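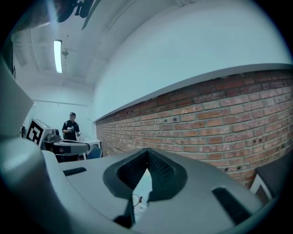 Two sessions into Kernard and I already have opinions, so get a drink.

For anyone who missed my last post, Kernard is the little tabletop game about salvage crews working a drowned coastline. You each play a diver, you share one leaky boat, and everybody owes money to a company called Vivum. Our debt started at 1,876 chits (the book has you roll for it) and it has only gone up. I love it!

Character creation took us most of a pot of coffee, mainly from arguing over the boat. You pick a trade, a bad habit and one thing you brought from home. I went with a former bell ringer from Tenthorpe who can't stop making promises. Every time I promise something in play I get an extra die, and every time I break one the GM gets to flood a compartment. We are now very low on dry compartments.

The dice are simple. Roll your trade, keep the highest, and on a low result you choose between losing air and losing gear. That choice has been the best part of both nights. People lean over the table and bargain with each other, and somebody always gives up the good lamp.

My one gripe is the travel rules. Getting from Tenthorpe out to the Arancibia wreck meant rolling on three different tables, flipping pages the whole time, and two of the results were basically "weather." Next time I'm going to roll the trip ahead of the session and just read it out as we sail.

I also want to try the rival crew rules, which we skipped in March when we ran the free starter version. They look mean. If you've used them, leave me a comment and tell me how badly it went, and whether your boat made it home.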